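工作间记录本 / 软木板

2019年5月

先把结论的位置空着，写完再说。我对这块板子的态度大家都知道，所以下面尽量只写做了什么、看到什么，忍不住的地方请Halima用铅笔划掉。

起因是二月那次例会，Kamol Wannasri提出把工单从抽屉文件夹挪到软木板上，理由是文件夹没人翻。我当时就问过，板子就有人看吗？Nirnetholm那边的老工作间墙上挂过一块，我在那里待了两个冬天，上面的东西从我去到我走没换过几张，最底下压着一张早就停用的灭火器检查表。问题出在没有人负责撤纸，换成什么材料都一样。会上没有人接这个话，板子照样订了。

板子是Clumex的，Barroso代发，订单号尾数469。随货有一张说明，说“高密度天然软木，针孔自行闭合，长期使用表面如新”。我把这句话抄在这里，是想过一年再来看。“自行闭合”在什么条件下、多长时间、用多粗的针，一个字都没写。打电话去Barroso问，接电话的人让我看说明。

一、收货和放置

箱角有一处压瘪，里面没事。木框四个角用手掰过，没有松动。背面有挂件，我没有装，先平放在白桌面上用。Prasert Phetsri认为既然要上墙就应该直接上墙测，平放测出来的东西不算数。他说得对，平放的时候纸自己就待得住，钉子几乎不受力，这一点后面每一条都要打折扣看。但是墙那边的踢脚线还没补完，我不想在灰里挂一块会掉渣的东西，挂上去再拆下来更麻烦。

掉渣这件事单独说。新板子拿出来，用手掌抹一遍，掌心会沾一点细粒。Prasert Phetsri说所有软木都这样，用一阵子就好了。用一阵子是多久？我用半湿的布擦了一遍，晾过夜，再抹，少了，还有。用干刷子刷了一遍，效果看不出来跟湿布有什么差别。以后谁要在旁边做胶合，请先把板子挪开，软木粒进了胶缝很难挑出来。去年那批抽屉侧板就因为锯末返过工，我不想再来一次。

二、钉子

手头有三种：普通大头针、塑料柄的图钉、Wiroj Ongart从Brolgate带回来的那盒扁头钉。在板子背阴的一角各找了一小块地方试。

大头针最好按进去，也最容易歪。用来钉一张纸没问题，钉到第三张叠在一起的时候针尖就吃不住了，手一碰就斜。

塑料柄图钉稳。缺点是柄高，纸叠着放的时候上面那张会被顶起来，边上翘着，人从旁边走过带起一阵风就翻。拔的时候要顺着拔，有人习惯拧着拔，一拧孔就大了。

扁头钉很平，贴得紧，看着最整齐。拔不出来。我指甲短，最后是用小螺丝刀撬的，撬的时候在软木面上压了个印。Wiroj说要用专门的起子，我问起子在哪，他说在Brolgate。

关于“针孔自行闭合”：同一个孔反复插拔，按Wiroj的提议做满300次。我做到一半就烦了，剩下的他做的。结果是孔口边缘起毛，用指腹揉一揉会变得不太显眼，但是再把针放进去，轻轻一推就滑到底，拿不住纸。所以眼睛看着合上了，里面没有合。说明书也许只打算让人用眼睛看。当然也要替它说一句，正常使用没有人会往一个孔里插这么多次，这个试法偏狠，只能说明它有极限，说明不了它平时不好用。

放了9天再看那个孔，跟当天没有明显变化。没有对照，湿度也没记，这条别引用。

三、纸

这部分是我自己想弄清楚的，跟Clumex无关。

工单现在用的是白色复印纸，A5对折。Halima Ndung'u主张改成彩色便条，不同颜色代表不同状态：待料、在做、待检。我的看法是颜色代码在第一周很漂亮，第二周某种颜色用完了，有人顺手拿了另一种，从此以后颜色什么都不代表，比没有颜色还糟，因为还有人会信。她说可以多备一些。我说多备的那些放在哪里，由谁去看还剩多少。这段对话在会议记录里也有，不重复了。

撇开制度，单看纸本身：淡色便条在软木上比白纸柔和，远看没有白纸跳。软木底子本来就花，深一块浅一块，细笔写在浅色纸上，隔开几步就糊成一片。建议统一用粗头笔，至少编号那一行用粗头笔。Kamol觉得圆珠笔够了，他视力好。

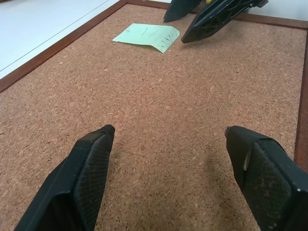
还有一个没有料到的麻烦是卷。便条从本子上撕下来那一下，手势不对就会带出弧度，往哪边卷取决于从哪边撕。上墙以后只钉顶边的话，下边会一直往外翘，挡住下面那张的第一行，而第一行恰好是编号。试过的办法：

从侧面撕，弧度小一些，但大家不会记得从侧面撕。

钉两个对角。能压住，代价是每张两枚钉子，板面很快就密了，撤纸也慢一倍。

写之前反着捋一下。有用，管多久不好说，我捋过的几张隔天又回来一点。

用厚卡片代替便条。最省事，Halima嫌贵，我也嫌贵，这是今年我们头一回意见一致。

暂定：编号写在纸的中段，不写在顶边或底边。这样不管哪头翘，编号都露着。没有人喜欢这个方案，但是到目前为止没有人说得出它哪里会失败，我先这么用。

四、光线和墨迹

东墙下午有直射光。Prasert Rungrueang问过便条会不会褪色。我在窗台上压了几张写过字的放着，用的是抽屉里随便摸到的几支笔，还没到能说话的时候。从经验讲，先淡掉的通常是字，纸还好好的，字已经看不清了。要是板子最后真挂东墙，工单上的交期恐怕要隔一段时间描一遍，这活归谁？表里没有这一栏。

另外提醒，便条上写完字不要马上用手压平。我有一张右半边蹭花了，编号的最后一位是3还是8，拿去问写的人，写的人也犹豫。幸好那天只有一张单子。如果当天有十几张，我们就会做错一件东西，而且要到装配的时候才知道。

五、板面怎么分

Kamol画了一张分区草图，用棉线把板面拉成几栏。我按他的图在纸上排过一遍，有两点意见。

第一，栏太窄。他是按便条净宽算的，没有留斜放的余量。没有人会把便条钉得正正的，实际钉上去都带角度，有时候歪得很厉害，一歪就压到隔壁栏去。要么放宽，要么接受有些单子看不出属于哪一栏。

第二，棉线靠图钉固定，图钉一拔线就松。用木框内侧开小槽卡线会牢得多，但要动框。框是红褐色的，开槽以后会露出里面的本色，介意的人现在说，别等我开完再说。我自己倒不介意难看，我介意的是开了槽就不能退货。Barroso的退货条款我看过，写的是“保持原状”，试针孔的那个角算不算原状，已经是个问题了。

所以先不开槽，先不拉线，用它最原始的样子放一段时间。

六、到底有没有人看

这才是买它的理由，而前面五条全都没有碰到这个问题。我的打算很简单：文件夹不撤，板子和文件夹同时用，每张工单两边都放。过一阵子看大家伸手去拿的是哪边。Prasert Phetsri说这等于工作量翻倍，没有人会认真做两份，最后坏掉的一定是后来的那个，也就是板子，所以这个试法对板子不公平。我承认有这个问题。可是反过来，直接撤掉文件夹，大家除了板子没得看，那也证明不了板子好，只证明抽屉空了。

折中：新接的单子上板，旧单子留在抽屉，一直到旧单子做完。期间谁要是因为找不到单子来问我，我在这一页背面画一道，写清楚他找的是新单还是旧单。不记名字，免得有人为了不上榜就不来问了。

七、零碎

桌面上擦下来的软木粒不要往水槽里冲，会浮起来堵在滤网上。

图钉盒请盖好。

扁头钉那盒我用胶带封了，放在最上层。Wiroj如果下次去Brolgate，请把起子带来，不带来这盒就一直封着。

木框下沿不要放杯子。知道是谁的杯子，不写了。

说明书夹在本子封底的袋子里，不要扔，“长期使用表面如新”那一行我画了线。

结论（补）：能钉纸。每一枚钉子都比说明书讲的普通一点。纸和笔的毛病比板子多，撤纸的人还没定。上墙的事等踢脚线补完再议，议之前请先读第五条。

欠着的：窗台上的墨迹要看；卡片的价钱Halima去问；湿度计找到以后放在板子旁边，针孔那一段重做，从头做，这回我不做那300次的前一半了。

——

评论

Kamol Wannasri：第三条，我没说圆珠笔够了，我说的是我那支圆珠笔够了，笔芯粗。另外栏宽我可以改，但是斜着钉是可以教的吧？

Halima Ndung'u：划掉了三处，你看一下同不同意。卡片问过了，切成小张自己裁会便宜不少，不过裁纸刀现在钝得很，裁出来的边也是毛的。颜色的事我没有放弃。

Prasert Rungrueang：西墙没有直射光，为什么一定要东墙？西墙那个架子反正要拆。

Wiroj Ongart：起子找到了，在我自己包里。胶带可以拆了。

Prasert Phetsri：回楼上，西墙架子后面有一截管子，挂板子之前先探一下。平放那部分的数据我仍然保留意见。

——

本站使用Cookie以记住您的登录状态和字号设置。继续浏览即表示同意。［接受］［仅必要］

联系工作间 | © 工作间记录本各撰写人，转抄请注明页码 | 返回顶部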